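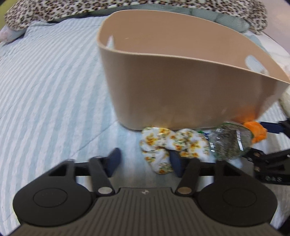

## 4. Setting up review cycles

Satix uses a review cycle to decide when managers and employees are asked for feedback. You need the HR Admin role to create one. Manager accounts can view a cycle but can't change its dates.

1. Open **People > Reviews** and select **New cycle**.
2. Enter a name. Employees see this name in their email, so avoid internal codes.
3. Choose a start month. The default is January.
4. Set the response window in days. The longest window allowed is 31.
5. Under **Participants**, pick a department or upload a list. A list can hold up to 800 employees.
6. Select a form. The Trandalel form has 18 questions and works for most office roles. You can edit the wording, but not the rating scale.
7. Select **Save draft**.

**Note:** New hires are left out until their probation end date has passed. To include them earlier, check **Add probationary staff** before you save the draft.

### 4.1 Launching the cycle

1. Open the draft and select **Check participants**.
2. Fix any rows marked in red – these usually have no manager assigned.
3. Select **Launch**. Invitations go out at 8 a.m. in each employee's local time.

**Caution:** Once a cycle is launched, the form is locked. Canceling the cycle deletes all responses received so far, including saved drafts.

If an upload stops with error 546, the file has two employees with the same ID. Correct the file and upload the whole list again.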